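Teaching Sistlow to Stack: Gallery

Sistlow is our simulated practice room, and we've spent a good part of this spring inside it, driving a robot arm by remote control and saving every run. The idea is simple enough. A person moves a handheld controller, the arm on the screen follows, and the whole motion is stored as a demonstration. Collect enough of them and you have something a learning program can copy from. We love this stuff, and since people keep asking what a session looks like, we've put a few moments together with some notes.

The task on this page is block handling: go down to a gray block, close on it, lift, carry, set it down. It sounds like ten minutes' work. Our first full set was 50 demonstrations, and by the end of it we had changed our minds about nearly everything, including how to hold the controller! 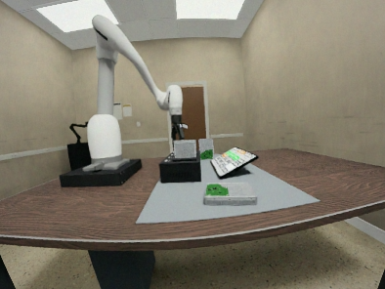

Approach is where new operators lose the most time. Everyone wants to come in on a slant, the way you'd reach for a coffee cup, and then they have to fix the angle at the last second with the fingers already beside the block. We now ask people to line up high, come straight down, and slow to a crawl for the last stretch. The runs look a little dull. They are lovely to learn from.

The controller software is called Alline, and we wrote most of it in April after getting fed up with the keyboard (six keys for position, six more for rotation, and a lot of bad language). It has a clutch button, so you can let go, move your hand back to somewhere comfortable, and pick up again without the arm moving at all. If you build only one feature into your own setup, please build that one. Our shoulders thank us daily.

We also record the hesitations. Early on we cut out every pause to make the files tidy, and the arm we trained on them rushed at everything. With the pauses left in, it started taking that small beat before closing the gripper that a careful person takes. 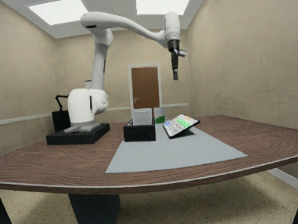 Peixoto wrote in to disagree about the pauses: in their shop they keep the ones just before a grasp and trim all the rest, because a long wait in open air only teaches the arm to wait in open air. Fair point, and we've since tried it on one batch. The trimmed runs did train faster. We still keep the raw files next to the trimmed ones, and would tell anybody to do the same – disk space is cheap and a good afternoon of driving isn't.

Peixoto also asked how we deal with different operators having different habits. Mostly we let them be different. One of us lifts high before every sideways move, another skims low over everything, and a mix of the two seems to give a steadier result than either style alone. What we do agree on is how a run begins and ends: arm up, gripper open and empty, hands still on the controller until the save tone. 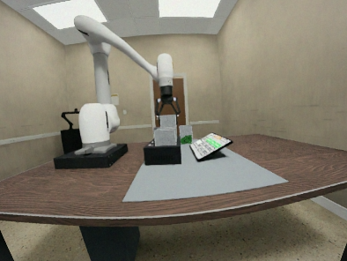
Letting go is its own skill, and a fun one to teach. If you open the gripper too early the block drops and tips. Press down too hard first and the simulator shoves back, sometimes with real drama. The trick our operators pass around is to lower until you see the contact light in Alline, count one, open, and go straight up without any sideways drift. It took 11 tries before our newest operator got a release she liked, and then she got the next four in a row.

Our goal for this task is 1000 saved demonstrations, failures included and labeled as failures. A missed grasp followed by a calm second try is one of the most useful things you can record, so please don't delete yours!

Next up we'll be bringing Stirkumach, our second practice task, into the same room. It asks for two moves in one run, and the driving is a good deal harder. Notes on the clutch button settings will go up with that gallery, along with the button layout for left-handed operators.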